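Ernari 200 Bench-Top Powder Sieve

Last updated: June

If you have ever spent an afternoon coaxing used metal powder through a hand sieve, tapping the side and hoping for the best, you will know why we started building the Ernari. It is a small, enclosed sieving station for workshops and teaching labs that print metal parts and want to use their leftover powder again without turning it into a whole day's work. Kesico has been making it for a good while now, and we are still rather fond of it.

The powder goes in at the top from a screw-on bottle, passes over a round mesh 200 mm across, and drops into a second bottle underneath. Anything too coarse is pushed gently to the side and collects in its own little pot. The whole path is sealed and can be filled with argon, so you can run titanium and aluminium alloys as well as the steels. A full bottle holds 2000 ml, and there is a smaller 500 ml one for people who only want to try out a new alloy – Dalia Mahrous in our sales office can send you either, or a mixture of the two.

The motor is the same quiet unit we fit to the larger Bravo, so you can hold a conversation next to it. Nhi Lưu, who drew up the clamp ring, wanted it to open with one hand while you hold the mesh in the other, and it does, even with thick gloves on. Each mesh is good for over 800 hours if it is looked after.

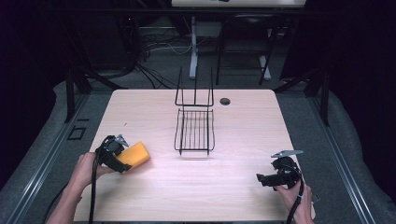

Looking after the mesh is mostly a matter of patience. Empty the machine fully, close the argon valve, and lift the mesh out by its rim with the powder side facing up. Follow the wet-cleaning steps in the handbook for your alloy, and never use a dry brush on titanium. For the outside of the housing, and only once all the powder has been cleared away, a plain yellow sponge is all you need, and an open rack of black wire is a good sort of thing to stand the emptied pots on afterwards, as the air can get at them from underneath. The mesh itself should go in the Butar drying cabinet or something like it – please don't be tempted to put it back damp.

Spare meshes, seals and bottles are kept in stock and can be ordered with the machine or later on.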